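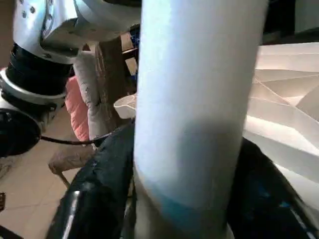
Court Support Team, Sturkby Legal Centre

Minutes, December meeting. Dorota Mazurek in the chair, notes by Edem Akolgo.

The Sowah appeal was discussed. The judge has refused the defence request for delay, and written arguments must be filed within 48 hours. Dorota will check the 182 pages of transcript before they are sent.
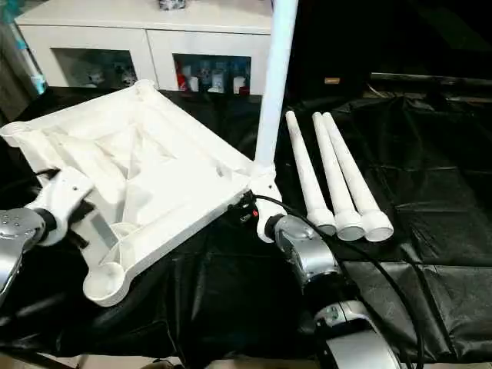 Can a witness in the Gedik matter speak by video?
The judge must allow it first, and our request is not yet answered.
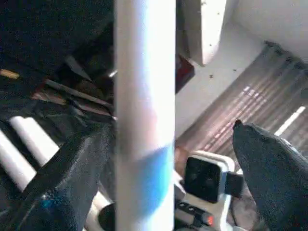
Witnesses in the Gedik matter asked again where they should wait, apart from the family of the accused. Edem will write to the court office about a separate room. He proposed to mark our meeting point with a white pole with a wide blue band around it, like the one shown, and this was agreed. The cost must stay under $300.

Meeting closed at 5 pm.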